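Imprimir | Enviar por correo

Cuaderno del taller – entrada del 28 de julio de 2023
Escribe: Khrystyna

Jornada de puertas abiertas. Anoto hoy mismo porque la vez pasada lo dejé para después y perdí la mitad de las cosas.

Preparación. Llegamos temprano con Jad para arrancar los dos brazos y revisar el cero de cada articulación. El izquierdo tardó más en conectarse, dos veces dio error de comunicación y a la tercera entró bien. No encontré la causa. Cambié el cable por el que estaba en el cajón de Plustside y el error no volvió, pero no quiero escribir que era el cable sin probarlo otra vez con calma. Pendiente.

Visitantes. Según la lista de la entrada fueron 80 personas en todo el día, en tres turnos. El primer turno era la gente de Workadthorpe, que ya conoce la parte mecánica y preguntó mucho por los reductores. El segundo turno era de un instituto, con su profesora. El tercero, mezclado, y allí estaba Noémie McKinnon de Drorano, que quiere ver si el mismo montaje les sirve para clasificar piezas pequeñas. Le prometí enviar las medidas de la mesa y la altura de la base. Marta tiene su dirección.

Preguntas que se repitieron y para las cuales conviene tener respuesta corta:
– cuánto peso levanta cada brazo (Serena contestó 300 gramos con seguridad, más no lo hemos probado)
– si aprende solo o si lo programamos línea por línea
– si los dos brazos pueden chocar. Sí pueden. Dije la verdad y la profesora se rió.
– qué pasa si alguien mete la mano. Mostré el botón de parada, pero estaba demasiado lejos de mí. Para octubre lo quiero al alcance de quien habla.

Velocidad. Jad propuso bajar la velocidad para el público y estoy de acuerdo. En el primer turno iba a la velocidad normal y la gente de atrás no entendía qué brazo había tomado qué cosa. Desde el segundo turno lo bajamos y las explicaciones salieron mejor – yo también hablo más lento en español, así que fue bueno para las dos máquinas.
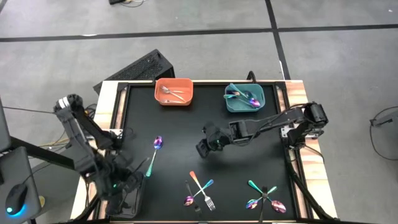 La tarea de los cubiertos fue la que más gustó, y es también la que más trabajo me da para explicar. Un cubierto solo sobre la mesa lo entiende todo el mundo; lo difícil son los grupos cruzados, con tenedor y cuchara uno encima de otro, donde hay que decidir cuál se toma primero. Para señalarlo usé la cuchara suelta del lado izquierdo y después los dos montones, y creo que así quedó claro. Los acabados de arco iris sobre la superficie negra llaman mucho la atención, los chicos del instituto preguntaron dónde se compran. La caja naranja y la caja de color turquesa las dejamos al fondo, al alcance de los dos brazos. Serena opina que deberíamos poner un letrero en cada caja. Yo no estoy segura, pero para una visita puede ayudar.

Para el repositorio: Marta quiere llegar a 1,000 repeticiones de esta tarea antes de la próxima visita. Las de hoy no las mezclamos con las otras, porque la velocidad era distinta. Están en carpeta aparte con la fecha.

Pendientes:
– repetir la prueba del cable del brazo izquierdo
– enviar medidas a Noémie
– mover el botón de parada
– devolver a Kovačević el juego de llaves que nos prestaron (falta la de 3, preguntar a Jad)
– imprimir la hoja de preguntas, una página, letra grande

Cerramos con los brazos en reposo y la corriente cortada. Firmó Serena en la hoja de la puerta.

Contacto: cuaderno del taller, Khrystyna Hrytsenko y Marta Dmytriv | © Todos los derechos reservados | Volver arriba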